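Workshop Tips: Teaching by Remote Control at the Bench

The following guidance is issued to all members of the Nallwood shared workshop who use the remote-operated arms. It covers the dumbbell task, in which weight plates are moved between a threaded bar and a tray. Members recording other tasks should apply the same advice where it fits.

## Preparing the table

Clear the table of everything that does not belong to the task. Tools, spare nuts and drink containers are to be placed on the side shelf before the arms are powered. Wipe the surface with a damp cloth and dry it fully. Old scratches in the tabletop are acceptable and need not be reported again.

Hang the backdrop so that it falls behind the far edge of the table. Creases are permitted. A backdrop that moves in the draft from the door is not, and the door should be kept closed during a session.

Set the tray close to the bar, within easy reach of the arm that will carry the plate. A tray placed too far forward obliges the operator to stretch the arm, and the last part of the movement becomes unsteady. The starting position should be shifted slightly from one demonstration to the next - a hand's width is sufficient - so that the recordings do not all show the same reach.
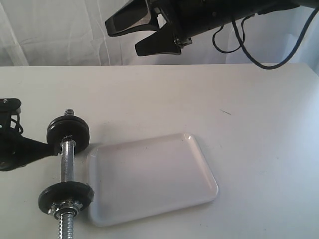

*One gripper at the dumbbell, with the tray empty.*

## Holding the bar

1. Approach slowly and stop short of the bar. Check the angle of the fingers before closing them.
2. Close until the fingers make contact, then pause. Further pressure tends to turn the bar in the grip.
3. Keep the fingertips off the thread wherever possible. Repeated contact wears the finger pads and leaves fine metal dust on the table.
4. Keep the second arm raised and open until it is required. An idle arm resting on the table is the most frequent cause of a spoiled recording.

Bram Visser, who maintains the arms, asks that cables be checked before every session. Each cable should hang in a free curve through the whole range of movement. A cable that pulls tight at full reach must be reclipped before work begins, and a cable that drags across the table may knock the tray.

## Moving a plate

Collars are to be loosened by hand before recording unless the collar is itself part of the lesson. Slide the plate along the bar in one steady motion. If it binds on the thread, ease it back a little, straighten it and try again. Such corrections should be left in the recording, as they are useful to the learning program. Dropped plates are a different matter, and the demonstration should be stopped and marked as failed.

Lower the plate flat onto the tray. Release only when the full face of the plate is supported, and raise the gripper straight up before moving it sideways.

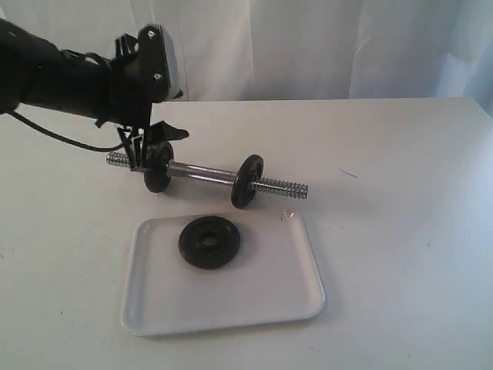

*Gripper at the left end of the bar, with one plate on the tray and two on the bar.*

## Length of sessions

An operator should record for no more than 70 minutes before handing over the controls. Tired operators hurry the approach, and the hurried approach is then learned. A short break after every 5 demonstrations is recommended.

The Desstead bench completed 336 demonstrations of this task by the end of October. Members wishing to compare their own work may ask at the desk to view them.

## Care of the equipment

- Brush dust from the finger joints at the end of each session. Compressed air is not to be used.
- Check the small screws on the grippers for looseness. Tighten by hand only.
- Wipe the bar with a dry cloth. Oil on the handle will cause it to slip in later recordings.
- Return plates to the lower shelf, stored flat.
- Enter the number of failed demonstrations in the log - the figure is as important as the number completed.

Replacement finger pads are kept in the drawer marked Prendex. Members who take the last pair should inform the desk the same day.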